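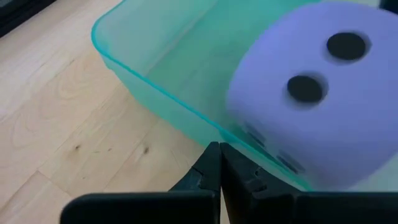

Foam dice, large – review after one school term

Posted Monday, January 17, 2022

I ordered the big foam dice from Tresteck in October, for counting games with my group of six-year-olds. Before that we played only with the small see-through plastic ones, and every lesson I was on my knees looking for them under the radiator.

First, the size. They are much bigger than I understood from the product page, so please measure your storage box before you buy. A child needs both hands to throw one, and this the children like very much. The corners are rounded and the foam is soft, so a die that lands on somebody's head is not a problem.

The colors are lavender, blue and orange. I let each team choose one, and then there is no discussion about whose turn it is.
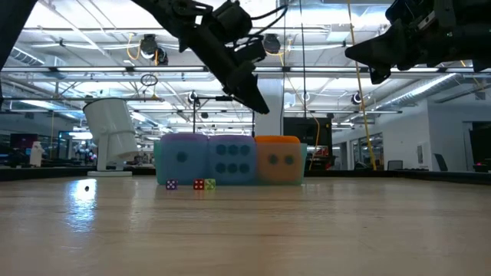

The small dice I did not throw away. When we practice adding, the big die gives the first number and the child rolls a small one for the second. The dark pips on the foam are pressed into it, and the children can feel them with a finger. For one boy who still loses his place when he counts, this was a real help. With the white pips on the small dice he is slower.

Now the less good points. Foam does not roll so far. If a child only drops the die, it stays almost as it fell, and my clever ones discovered this in the first week – now our rule is that it must turn over in the air. Also, dust and hair stick to the surface. I wipe the dice with a damp cloth and leave them overnight to dry. The instruction sheet says nothing about cleaning, and I would like to know if soap is allowed.

I paid 19 dollars and delivery was fast. The Vestum set in the same catalog cost 34, and I did not see what would be better in it.

Four stars from me. I would buy them again, maybe a second set for the gym.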